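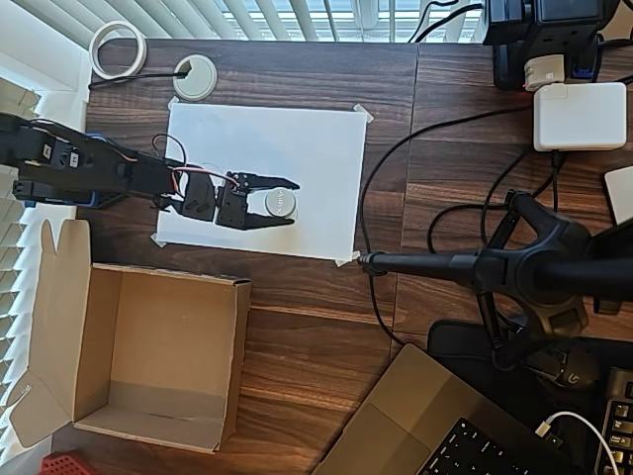 2 min read

Ticket 313: Paper mat on the packing desk keeps creeping
Site: Handerley, window desk
Status: Solved
Last updated: December 20, 2021

Problem
The white sheet we use as a work surface for the small round tins slides toward the window a little more with every order. By lunch it sits crooked, the tins end up on bare wood, and the next person has to start over. The dark wood grain also makes it really hard to spot a dropped label backing, so working without the sheet is no fun at all.

First try
One long strip of tape across the top edge. Great for an hour! Then the bottom edge started curling up and catching sleeves.

Second try
Swapped the sheet for a rubber mat from the Coltis order. It didn't budge, but silver lids on black rubber under window light gave so much glare that we couldn't read the lettering. Mat went back to the shelf.

Third try (this is the one)
Back to plain white paper, with a small piece of translucent tape on each corner. Wipe the desk first and let it dry. Press from the middle of the sheet outward, then tape opposite corners, so you don't trap a bubble. I love how simple this is! We ran 101 tins across it for the Stullasance order and the sheet stayed square the whole time.

Layout notes
Keep the open cardboard box to the left of the sheet with the flaps folded back, so a tin goes straight off the paper and into the box. Park the tape roll on the windowsill (it kept rolling off the desk otherwise). Leave the cable grommet clear, please, or the cords bunch up.

Still open
Lettering on the light gray lids is faint in bright daylight. Tilting the blinds helps a lot, but I'd like to try the desk lamp from Chacko before we call that one done. Moved to its own ticket.

Change the sheet when the corners start to lift. Peel the tape slowly, along the grain, and it comes away clean.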